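The Quiet Revolt at the Foreign Office of Janovico

On paper, the minister's job is safe. Along the corridors, people tell it differently. 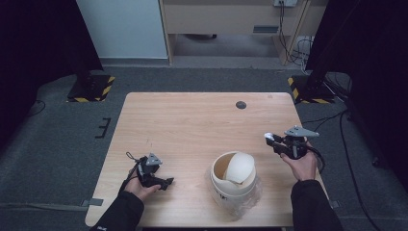
Two hand-held grippers over a pale wooden table.

When Declan Maihi became foreign minister of Janovico last October, the president called him the best appointment of his life, and he has gone on saying so at almost every dinner since. It's a small republic and praise travels fast, so I wasn't surprised to find the same words waiting for me at the airport, from a taxi driver who didn't think much of either man.

Inside the ministry the mood is rather cooler. It employs 871 people at home and 499 abroad, and a letter asking Maihi to stand up for his ambassadors has been going round since the spring. By the time I left it carried 508 names, among them Kirsty Mudgway, for years the country's envoy to Ravurov, who was called home after a single telephone call.

“I'd have gone if he'd asked me himself,” she told me, over a very long lunch and a second pot of tea. “I had to hear it from my driver.”

Her old deputy, Quang Đào, is kinder. He remembers Maihi as a young MP who read every briefing twice and sent them back with polite little notes in green ink — and he still hopes that man might turn up at the office one morning. In the meantime he has signed the letter, and so has his wife.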